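Dromlow Demo Floor: Hand-Held Gripper Work, Walk-Round Checklist
Revision of 16th August (replaces the May version, which had coffee on it)

1. Floor and cables
Leads kept clear of walkways: NO
Comment: White cables across a glossy grey floor. Marble pattern is lovely and hides them beautifully. Cover or re-route before next shift.

2. Grippers
Finger pads seated, no splits: OK
Housing free of cracks: OK
Fingers kept out of the jaws by operators: OK, after a chat
Comment: Pinch force limit stays at 30 N. The May request for 80 N is declined again, with the same affection.

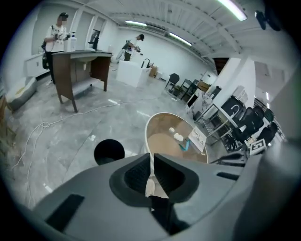 Item 3: gripper at the round table, two people working behind.

3. Spacing between operators
Clear arm's reach all round: OK
Comment: Look up before stepping back. The other person is looking at their own job too.

4. Markers and signage
Fiducial markers flat, clean and unobstructed: CHECK
Comment: The printed square stands in front of the office chairs. Chairs have wheels and no respect for calibration. Park them elsewhere.

5. Stations
Bottles capped near the sink cabinet: CHECK
Boxes stacked out of the way: CHECK
Comment: Lamptey bins have space for 22 cartons. Please use one.

6. Batteries
Wovier packs charged on the Brakon shelf only: OK
Comment: All 4 present, a first.

Re-inspect item 1 before anyone signs.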